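Drarent cups and bottle set

README for the tabletop part of the Drarent collection, recorded at Ikulia

What is in the set

The set holds 996 demonstrations of two-arm tabletop work with plastic cups, a drinks bottle and a few small objects. Each one was driven by a person using a pair of leader arms. There is no scripted motion and nothing from simulation. It was put together to train and check policies that learn by copying, and it is small enough to download on an ordinary connection.

A demonstration starts when the operator presses the pedal and ends when they press it again. Failed attempts are kept and marked as failed. If the operator dropped something and then recovered, the whole thing counts as one demonstration and carries the tag "recovered".

Tasks

Small object into a named cup
Small object out of a cup and on to the table
Cup moved to a new spot, kept upright
Cup laid over and stood up again
Bottle gripped, lifted and set down
Bottle passed from one arm to the other

The instruction is stored as a short English sentence, for example "put the bottle down in front of the pink cup". Operators read it from a screen before starting. Wording varies on purpose, so please don't use the sentence as a task label. There is a separate field for that.

Views

Every demonstration has one fixed view of the table and a view from each wrist, all saved at 24 frames a second. Joint positions and gripper opening are logged faster than this and then matched to the nearest fixed-view frame. The unmatched logs are included as well.

Wrist views lose sight of the cups quite often, mainly when the bottle is held close. We left these stretches in. Anyone training on wrist views alone should expect the bottle to hide part of the target.

Sample frames from the fixed view and the wrist views: 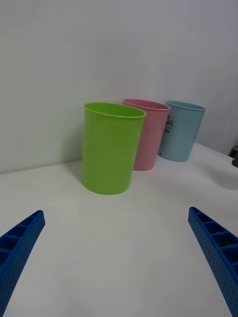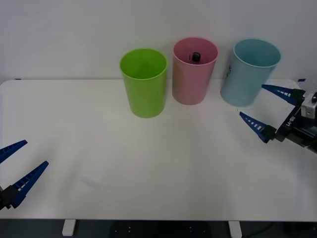
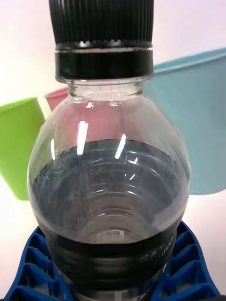
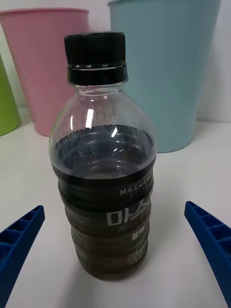 Page last changed: 24 December 2024

Objects and layout

The lime-green, pink and light blue cups are used throughout. Their order along the table changes between blocks of recording and so does the spacing. In most blocks they start well back, close to the wall, which leaves the front of the table for the arms to work in.

The bottle is clear plastic with a black screw cap and holds a dark liquid. It stays sealed in every demonstration. Clear plastic gave our depth estimates a lot of trouble, so no depth is supplied. The printing on the bottle is left readable and has not been blurred. Which side of it faces the wrist view was left to the operator.

Labels

Mayu Iwasaki wrote the labelling guide and Sunil Howlader wrote the tool. Demonstrations are cut into segments (reach, close, carry, release, retreat, wait), giving 3907 segments in all. A "close" segment begins at the first finger movement and ends when the gripper opening stops changing. This is read from the log, so a grasp that misses still has a "close" segment. Check the outcome field before treating it as a good grasp.

Cup colours are always written green, pink and blue. Early drafts had "lime" and "sky" in some files — these were replaced in February, and if you still see them you have an old copy.

Split

94 demonstrations are held back for testing. They come from blocks that have no part in the training files, so cup order and light differ a little from anything seen in training. Please report results on this split as it stands and say if failed demonstrations were used in training.

Known problems

The fixed view was nudged between two of the earlier blocks. Calibration is given for both positions, and the block number tells you which one to use.

Left and right wrist streams are swapped in one block. The loader puts them back in order. If you read the files directly, look at the "swapped" flag first.

Finger lattices flex against the bottle, and the gripper opening in the log does not show this. Don't read finger shape from the joint data.

The set has one table, one wall and one set of lights. A policy trained only on this will probably do badly elsewhere. The Annan set has the same tasks on a darker table and mixes well with this one.

Getting the files

Files are on the Zastholm server under the same terms as the rest of the collection: free for research and teaching, ask first for anything else. Take the index and one block to begin with and run the check script on them. It prints the number of frames in each view and stops at the first mismatch.

Corrections go to Sunil for anything in the loader or logs, and to Mayu for labels. Please give the block number and demonstration number — a screenshot alone is hard to trace.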